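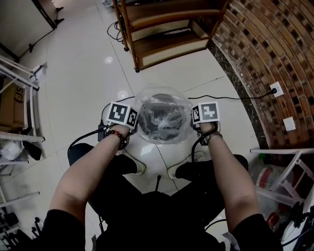

Fan Assembly and Packing Helpers Wanted (Ground-Floor Workroom, Tesden)

Category: Jobs > Part-time > Light assembly
Last updated: March 2025

Bosman is hiring 10 part-time helpers to put together, take apart and pack small electric fans. The work runs through the end of May.

What you will do

Fans come to us wrapped in plastic. You take off the wrap, check the wire guard for bent wires, fit the parts, plug the fan in at the wall socket and run it on each speed. Then you unplug it, take it apart again if the order calls for it, and pack it for the next stop. Most of the orders are for Plinum and Taltix. Between them we have 3,535 fans to get through.

The work is done sitting down, and a lot of it is done on the floor. The floor is white tile, so wear pants you can bend your knees in and closed shoes. Sneakers are fine. Bring a cushion if you want one -- we do not supply them.

Clear plastic parts are easy to lose sight of on white tile. Keep them beside you and look before you move your feet. Cords stay along the wall when a fan is plugged in.
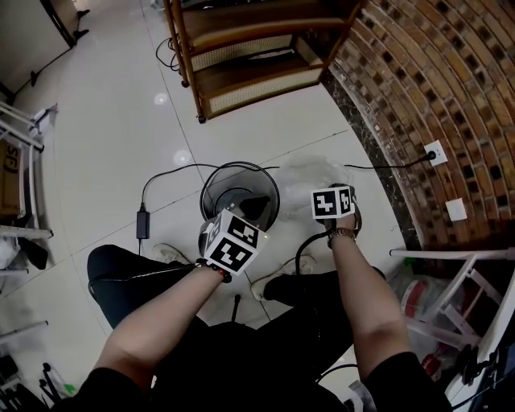 Younes Ghoneim says new helpers should expect to be slow for the first two shifts, and that the guard clips are the part that takes practice. He would take someone careful over someone fast, and he asks that anyone unsure about a cord or a plug set the fan aside and tell the shift lead.

What we ask for

-- Age 18 or over
-- Able to sit on the floor and get up again without trouble
-- Able to follow a printed parts list
-- No assembly experience needed

Pay and hours

Pay is $599 a week for full weeks and $496 for short weeks. Shifts are mornings only. Training is paid at the same rate.

How to apply

Send a short note with your name, phone number and the mornings you can work to the Bosman front desk, or drop it off in person. A resume is welcome but not required. We reply to everyone, usually within a week.

Tags: assembly, packing, small appliances, Tesden
Shares: 14 | Comments: 3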